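Does the clever tracking software earn its keep?

May 24, 2025

I have been promising for a while to write up the Proller business, and Fuseini Asante has now asked me twice whether I've gone off the idea. I haven't. I just wanted to be less cross when I did it.

For anyone who missed the earlier posts: we record people doing small jobs with a hand-held gripper, work out from the video where the gripper was at every moment, and train a policy on the result. The working out is the bit I look after. It used to be done by a plain visual tracker that Fuseini and I had patched so often that neither of us wanted to own it. In the spring we swapped it for Proller, which promises to recover the path "in any environment". I have worked with cameras long enough to be wary of the word any.

On our usual bench, with tools and boxes and bits of tape all over it, Proller is good. I'll say that plainly, since the rest of this is a moan. It runs faster than the old tracker, it doesn't fall over when somebody walks past, and the install took me less than an afternoon. If your recordings look like a jumble sale you may well be happy with it and can stop reading.

Our recordings don't all look like a jumble sale. A good share are done over pale, flat surfaces, with the gripper quite low, and a tracker that lives on corners and edges has very little to eat there. So I pulled out 285 clips of that sort and ran the lot through both pipelines with the same settings file, or as near the same as the two allow.

The old tracker gave up on 60 of them. It says so, rudely, in red, and writes nothing. Proller gave up on 9. If you stop there, and the person who sold us on it did stop there, it's a huge win.

What bothered me was the confidence score. Every clip that got through came out looking very sure of itself, including several where the path it drew had the gripper drifting off sideways in a smooth, lovely curve that no human arm would bother to make. I went through those by hand, stepping along with the arrow keys and a cup of tea, and kept landing on views much like this one.

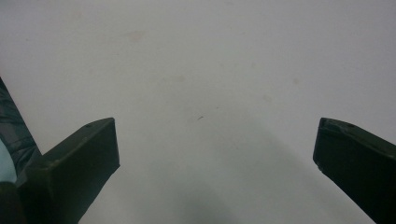 Fingers open over a pale surface. One dark speck and a few faint smudges to go on.

Now put yourself in the software's place. The sharpest edges on offer belong to the gripper fingers, and those travel with the camera, so they tell you nothing about where you are. They have to be masked out. Then there's the big soft shadow low down in the middle, and a shadow is a terrible landmark, as it can slide about when the thing casting it moves. Take all that away and you have a speck and some marks I had to lean in to see. I wouldn't like to say where I was from that, and I certainly wouldn't like to say it to three decimal places.

My guess, and it is a guess, is that Proller fills these stretches from the motion sensor and then reports the confidence of the last decent view it had. The manual has one paragraph on the subject and it's mostly adjectives. I wrote to ask. The answer was that the score is "learned", so that was me told.

You may say a policy can cope with a bit of drift. Perhaps. Vonik, the training code we use, will swallow almost anything without complaint, and that worries me more than it comforts me. A clip that fails costs us one clip. A clip that is quietly wrong goes into the pot with all the others, and three weeks later we're arguing about learning rates.

Fuseini thinks I'm being hard on it. His view is that the failures were always there and we only noticed the loud ones. He also points out that the old tracker wasn't exactly honest either, and he has the Bainbridge runs to wave at me, where it put the bench on a slope for a whole afternoon's recordings. Fair enough. I'd forgotten those, on purpose.

For now I've done two dull things. There's a check that counts the usable points left after masking, and if that falls below 300 for more than a moment the clip is held back for a person to look at. The number is not science. I tried a few and picked the one that annoyed me least. The other is that the finger mask is a bit fatter than before, as the thin version was letting slivers of finger edge through.

Next on the list is Wurkley, which people keep recommending to me in the comments. Their page says it handles "featureless scenes with ease". I've downloaded it. The same clips are sitting in a folder waiting, and I'll post the numbers when I have them, whichever way they fall.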